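Chapter 4
Planning and paying for a robot cell

A robot arm is seldom the largest line in the budget. Buyers who ask only for the price of the arm find later that the gripper, the table, the cabling and the staff hours cost as much again. In this chapter we follow one small purchase from first request to signed order.

4.1 Start with the task

Jelle Martens, who plans equipment for the training centre at Truvisau, writes each task on one page before he asks for quotes. His first was a board game: a die, a plate, a token and a printed track. The page lists every part to be handled and where it starts. 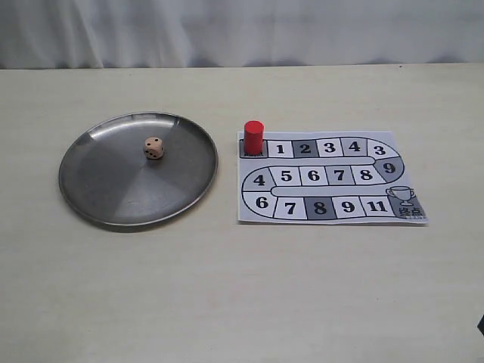

4.2 Compare the quotes

Two suppliers replied. Goossens allowed 47 hours for fitting and set-up, and Zerkar allowed 81. The longer figure included training for staff, so the two could not be compared line by line. Ask each supplier to price these items separately:

Arm and controller
Gripper and spare fingertips
Cables and mounting
Set-up hours
Training
Yearly service

Keep back up to 140 hours of staff time for the first year. 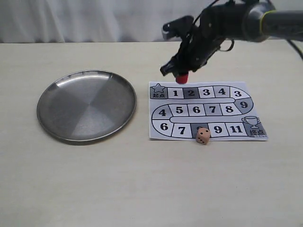 Figure 4.2 Gripper over the top row of the track, with the die on the lower edge of the sheet.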